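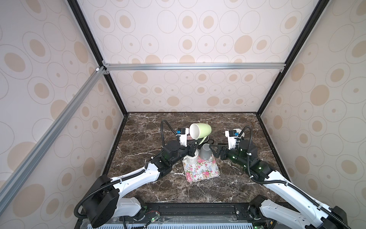 Progress Report No. 4, page 1 of 3

Werngate two-arm handling study
To: Hannelore Wegener, Trometex
From: Ionuț Gavrilă
Period ending July 2020

Hannelore, sorry this is short and a bit rough, wanted it with you before the budget call. Full tables to follow when Oprea has finished checking them.

Where we are

Main collection on the crockery task is finished. 3,319 demonstrations recorded in total, all teleoperated, both arms. Of these 1,301 pass our filter and go into training. That's a lower share than I promised in the last report. Reasons further down.

Setup has not changed much. Two arms facing in from the front corners, patterned walls on three sides, marbled top, flowered tray in the middle with cups and mugs on it. The walls and tray are meant to be busy. Plain backgrounds gave us a policy that fell over as soon as we changed the table, you will remember the demo in November. So now the backing gets swapped between batches and the tray pattern too.

Mugs at an angle are the thing we care about this period. Upright ones are more or less solved. A mug tipped on its side, mouth up and to the left as with the green one, is where the old method went wrong: it would plan for the handle whether or not the handle was anywhere useful, then push the mug into its neighbour.

Method

Short version. Old policy predicted both arms' movements together, one long vector, every step. New one splits it. One part decides which arm leads, second part plans for the leading arm, and the other arm is only told to keep clear or to steady the tray. The lead can change over mid-task but not more often than every 10 steps, otherwise the two arms dither. We tried it without the limit and it was painful to watch.

Training is on the filtered set only. We did try throwing everything in. Worse on every measure, mostly because the rejected runs teach the arms to hover.

Results so far

149 test trials with the new policy, mixed cups and mugs, starting positions drawn at random. I'm not putting a success rate in this report. Oprea and I scored the same videos and disagreed on too many of them, mainly over whether a mug that's set down and then rocks should count as placed. We've now written the rule down (must be still when the gripper opens) and the lot is being rescored.

What I can say without the numbers:
- collisions between the two arms are down, clearly, both of us agree on that
- tilted mugs are much better when the mouth faces left, less so when it faces away from the leading arm
- saucers are still bad. Flat, pale, hard to get a finger under. No fix yet
- crowded trays slow it down but it does mostly recover

The left/right difference is probably our own doing. Most operators are right handed and preferred one arm for the awkward lifts, so the data leans that way. Mirroring the recordings helps a bit, not enough.

Problems

Filter losses. A good part of the rejected demos went because of timing drift between the two arms' logs. Small drift, but up to 10 steps by the end of a long session and that's the whole lead-change window gone. Clock sync is now done at the start of every recording instead of once in the morning. Losses since then are far lower. Should of caught it sooner, my fault.

Cable sleeves over the wrists snag when both arms reach inwards at once. Re-routed twice. The current loop is OK but takes away some wrist rotation, so a few grasps in the plan are off limits for now.

Murow site has not started. Their room isn't ready and I'd rather not ship the second pair of arms to sit in a corridor. This pushes the cross-site test into the next period.

Spend

On plan overall. Underspent on travel, overspent on fingers (we wear through the pads quicker than expected, ceramic is rough on them). Would like to move the unspent travel money to spares, please confirm by email if thats all right with you.

Next period

Finish rescoring, send you the rates with both scorers' figures side by side. Collect more left-arm lifts, target to be agreed. Saucers: try pushing to the tray edge first, then grasp. Start at Murow once they give us a date. Draft of the method paper, Oprea is leading on that and I have promised comments on section two.

Tables and the scoring rule are on pages 2 and 3, which I'll send seperately.

I.G.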